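November 2025, bench notes, parish register digitization

Cloltach baptism book, second pass. The binding has given up and so, nearly, have I. Got through 107 entries before the light went. The clerk who kept this volume spelled Hevbridge five different ways and was confident every time. I'm transcribing as written and putting the standard form in brackets, as agreed in March, when we were all younger and thought there would be two spellings.

Ordination list at the back is a separate hand, smaller, browner ink. It gives seminary, date of ordination and first parish for each priest, except where the writer got bored and put "as above." Above what, he doesn't say. Leaving those blank and flagged.

The Teshome family turns up again on leaf 8, this time as godparents to twins. Same surname in the confirmation roll, so I've cross-linked them. If it's the wrong Teshome, whoever inherits this file can curse me. 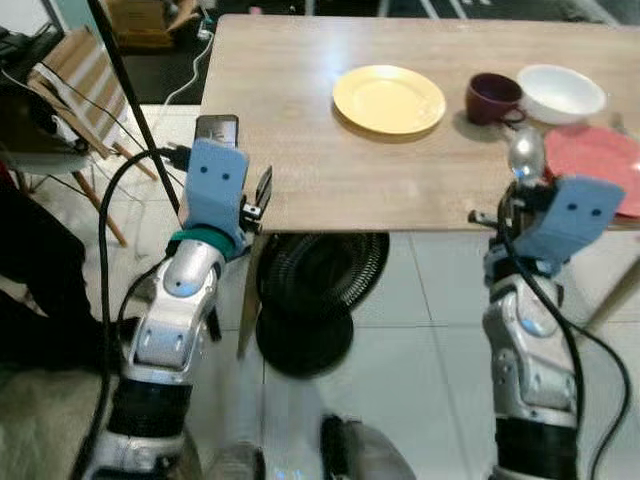
Loose slip tucked in behind the burial section: a receipt from the bishop's office for a bell, with no bell mentioned anywhere else in the parish papers. Either Ovik got it or it's still on the road. Scanned both sides and gave it its own number.

Running total in the index is now over 1,000 names. The search still treats "Rev." as a first name, so we have a remarkable number of men christened Rev. Need to strip titles before the next import.

To do:

- rescan the leaf with the thumb in it (mine)
- ask Ovik about the bell
- decide whether "dean" and "rural dean" are the same job
- new cotton tape for the spine, the wide kind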